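April, just after six in the morning

Up before the alarm again! I can't help it at this time of year. The light comes in over the shed roof and lands right on my pillow, and once I'm awake I start thinking about seedlings and that's the end of sleep. I was out in the greenhouse in my coat and slippers with a mug of tea while the street was still dark at the far end.

And they're up. Not all of them, but the first tray of tomatoes has broken through, bent over like little green hairpins, and by tonight I bet half of them will have straightened out. I sowed 146 seeds this year. I swore I'd stop at 30, the way I swear every year, and then the envelopes from the Hisomthorpe seed swap came out of the drawer and I was done for. What was I going to do, leave some of them in the envelope? I've been growing tomatoes long enough to know my own weaknesses.

The Hisomthorpe swap was the best one yet, by the way, and I never wrote it up properly. It was in the old school hall with the heating stuck on high, everybody peeling off sweaters and leaning over long tables full of paper packets. Hardly anything had a printed label. People write on whatever they have — bank envelopes, tea bag wrappers, the backs of raffle tickets. I came home with a coin envelope marked only "yellow, good, long season" and I love that more than any catalog. I'd gone in with beans and a big jar of dill seed to trade, and the dill went in the first ten minutes.

The real prize was Pascu. I've wanted to try it for ages. The woman who gave it to me said her family had been growing it on the same slope behind the house since before she was born, and that it's no good for slicing but makes the best sauce she's ever eaten. She tipped the seeds into my palm and then closed my fingers over them, which made me feel I'd been handed something serious. So Pascu has the warmest spot on the heat mat, right by the plug, and everything else has to fit in around it.

Breakfast at the bench (toast, the last of the plum jam), then two hours of potting on the peppers. My hands smell wonderful. I wish I could describe damp compost in a way that would make other people want to smell it.

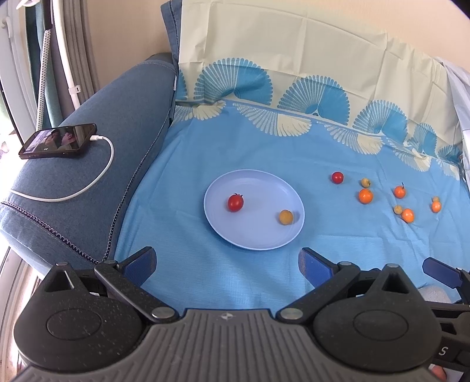
Written by the greenhouse keeper, Jembridge
Grower, seed saver and diary writer

Later, after lunch. I've been thinking about color, because I spent the middle of the day drawing up the planting plan and coloring it in with pencils. I could have just written the names in the squares! But I like to see where the reds will sit against the oranges. A red cherry tomato on a blue plate is one of my favorite sights in the world, and orange against bright blue is nearly as good, so why not plan a bed the same way? I've put borage and cornflowers all down the south edge. The bees will be thrilled and so will I.

I'm giving Ender the whole back row. It's a cherry type, very tall, and last summer it climbed right out through the roof vent and set fruit outside, where I could only get at it with the stepladder. A plant with that much ambition should have some room. The taste was sharp and sweet together, and the skins hardly split even after that awful wet spell. I saved seed from the two best plants and fermented it in jam jars on the windowsill until the kitchen smelled like a brewery (sorry, kitchen). Those are the ones I'm most anxious about, and of course they're the ones not showing yet. I've looked at that tray so many times today that I'm probably breathing all the warmth off it.

One thing I want to remember for next year: stop watering from the top. I lost a good patch of basil to damping off, and it was my own fault for being lazy with the big can. Since I started standing the trays in a dish of water and letting them drink from below, I haven't lost a thing. Also, write the labels in pencil. Every marker I own claims to be permanent, and every one of them had faded to nothing by August. I had a whole row last year that I could only call "the nice ones by the door."

Afternoon was dull and blowy, so I washed pots. I have 200 of the small square ones, stacked in the old bath behind the shed, and I scrubbed until my fingers went wrinkly and the radio battery died. It's my least favorite job and yet I was perfectly happy. There was a blackbird going through the leaf pile the entire time, throwing leaves over his shoulder like a man looking for his keys.

Nearly nine at night now. Went out with the flashlight for one last look, and three more Pascu had come up since supper! No Ender. I've put a sheet of newspaper over the lot in case it drops cold before dawn, and propped the door shut with the brick. Must get more string tomorrow, and ask at the Jembridge hardware store whether the long canes are in yet.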